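3.2 Gripper set-up and upkeep

The hand-held gripper is treated in this work as a small cell with three serviceable parts: the two fingers, the finger mounts and the work surface. All trials were run at the Stulis bench, and the same tool was kept throughout so that wear could be followed from one block of trials to the next. The Kerkix log sheet, drawn up by Magnusson, holds one line per check and is filled in before the tool is picked up.

Finger alignment was set with the jaw fully open. Each finger was fixed to its mount by hand, brought square to its opposite number, and only then tightened. A finger set slightly out of true closes on one corner of the object first and turns it. The error is hard to see with the jaw open, and so the check was repeated with a steel gauge block held between the pads.
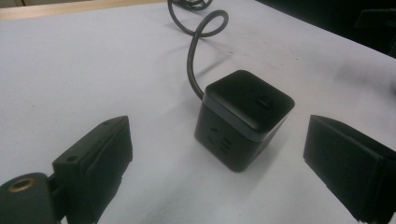 Fixings were checked every 20 cycles during the first block and every 38 cycles after that, when the early settling had stopped. Pads were wiped with a dry cloth at the same interval. Solvent was tried in October and given up, as it left the pad faces tacky. A pad was replaced when the gauge block could be drawn out of the closed jaw by hand, whatever the state of its surface. The first pair lasted 400 cycles and the second 850, the difference being put down to the change in cleaning method.

The order of work at each check was fixed. The operator cleaned the pads, looked over the finger edges, tried the screws, and closed the jaw on the gauge block. If the block turned, both fingers were slackened and set again from the start. Correcting one finger alone was found to move the fault to the other side.
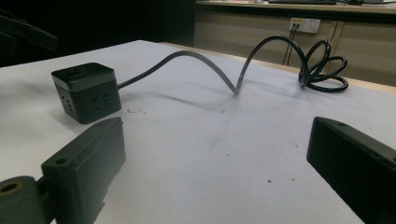 Objects with a trailing lead need an extra step in the set-up. The lead is stiff enough to push back on a light body, and a grasp that is sound on the body alone can be spoilt by a bend held in the cable. With the cube-shaped power strip, the cord runs out from near the top edge, touches the table at a sharp bend and rises again towards a loose tangle of coils at the back (Figure 4). The lay of the cord was therefore entered on the log sheet beside the pad condition, so that a slip could be traced to one or the other. Trials in which the cord lay across the path of a finger were stopped and the object was set down again.

Figure 4. Power strip and cord on the white work surface, with both gripper fingers in view.

Contact: Jonatan Magnusson, Westerberg | © Grulum, 31 December 2025 | Back to top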